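Home | Guides | Budget Sheets | FAQ | About | Contact

We use cookies to count visits and remember your settings. Accept | Manage

Buying a two-arm tabletop robot: questions we get from laundries, small shops and labs

Compiled by Nermin Karakaya and Mounir Belkadi. Last revised 25/11/2020.

Should we buy one at all?

Probably not this year, if what you want is finished work at a lower cost. If you want to learn what these machines can and can't do, and you have money you can afford to lose, then maybe. Those are two different budgets and you should decide which one you are spending before you call a dealer.

The dealer says it folds towels. Does it?

Ask which towels. Then ask who laid them out, how many tries went into the video, and whether it was sped up. Bring your own bag of mixed stuff to the demo and dump it on the table. A seller who won't let you do that has answered your question. Ildikó Szabó took a bag of shop aprons to a Plirkeck demo and was told the strings were "outside the supported set." She runs an apron rental business.

What does the quoted price leave out?

In the quotes we've read: the table, the frame, the cameras, the computer, shipping, spare grippers, and the person who will stand next to it. The Clornel quote we were sent had 23 lines, and 16 of them were marked optional. You can't run the thing without most of those. Get a price for a system that works on the day it arrives, in writing, with the optional lines filled in.

How much should we hold back for spares?

More than the dealer suggests. Joints wear, cables snag, fingers get bent. Price one complete spare arm and ask how long it takes to ship. If the answer is "it depends," plan on being down for that long. Our own line for small parts started at $500 and was gone before the first budget review.

One arm or two?

Cloth usually wants two. A second arm also means a second set of motors, cables and control boards, and twice the places to look when something stops. Don't let anyone sell you the pair as a small upgrade.

What about floor space?

Measure the enclosure, then add room for a person to get at the back and for wherever the clothes come from and go to.
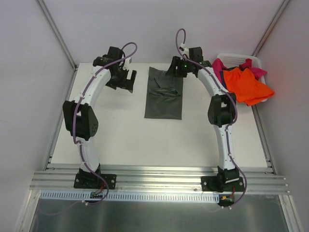 Sales drawings tend to show the arms and the tabletop and stop there. Baskets take up room too, and so do piles of finished work. If your only free spot is a corner, find out which panels come off and from which side before you sign.

Can we lease?

Girkumari offers leases. Read the part about damage. In the copy we saw, a worn gripper counted as customer damage, which seems like a strange way to describe using it.

What numbers should we ask for?

Finished items per hour over a full shift, on your items, with every human touch written down. Ute Fuchs asked Çınar for that and got back "87 percent success." Success at what was not stated. A shirt that ends up flat but crooked may count for them and not for you. Put your own definition in the purchase order.

Is there a payback period we can trust?

We haven't seen one. The worksheets we get sent assume the machine runs all day and that staff hours drop to zero. Change either of those to something you believe and look at the last row again.

Who should sign off?

Whoever will be clearing the jams. Beril Ağca made that a rule at her shop after the first purchase, and the second one is still waiting for a signature.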